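The Last Inch of the Tube

Notes from a conversation about cups, caps and the bathroom shelf 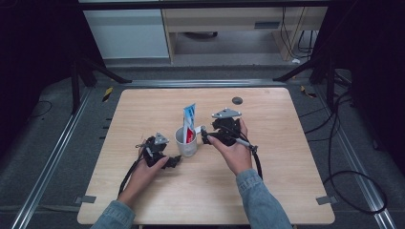 A white cup and a tube of toothpaste, standing on its cap.

The owner of Julico, a two-room housewares shop in Prusville, has strong feelings about toothpaste. She would like it known that she did not set out to have them.

"I sold curtains for years," she says. "Nobody argues with you about curtains."

People argue with her about cups. Her shop carries tumblers, soap dishes and hooks, and the question she hears most is what to do with the tube. Lay it on the sink and it picks up hair. Put it in a drawer and it leaks on the comb. Her answer is to stand it in a cup, cap down, and leave it alone.

"Gravity is free," she says. "I don't even get a cut."

She tells me she once kept a notebook on the subject. It ran for 200 days and covered her own household, a sample she admits is small and, in one case, hostile. With the tube lying flat, a person in the house who shall remain her husband declared it finished and threw it away. She fished it out, stood it in a cup overnight and got another 5 days out of it.

Did he come around?

"He bought his own tube."

There is a right kind of cup, naturally. She likes them short. A tall glass swallows a half-used tube and you end up reaching in after it like a raccoon. A wider rim helps when you are half asleep. White is her preference, though she concedes that white shows everything, and says that is the point of it.

"If you can't see the gunk, you've got more gunk than you think."

I ask about toothbrushes, and whether they may share. She takes a while over this one. Her position is that a brush needs air and a tube needs support, and a cup with both in it turns into a bouquet. At home she keeps two cups. She stocks a divided holder made by Nolte, which she describes as a very nice object for people who enjoy cleaning corners.

The cups, by contrast, go in the dishwasher. Hers goes in when she remembers, and she remembers when company is coming.

We move on to squeezing. I had expected a lecture on rolling from the bottom, and she does believe in it, but mildly. A tube kept on its cap will forgive a person who squeezes from the middle. She has seen metal keys, plastic clips and a wall-mounted press that cost more than her first bathroom mirror. She sold that press for one season, starting in October. Of the 70 she ordered, most are still in the back.

"Make me an offer," she says, and appears to mean it.

Before I leave she shows me her own favorite cup, chipped at the base and bought at a yard sale on Brudance Street. It isn't for sale. There was a pencil in it.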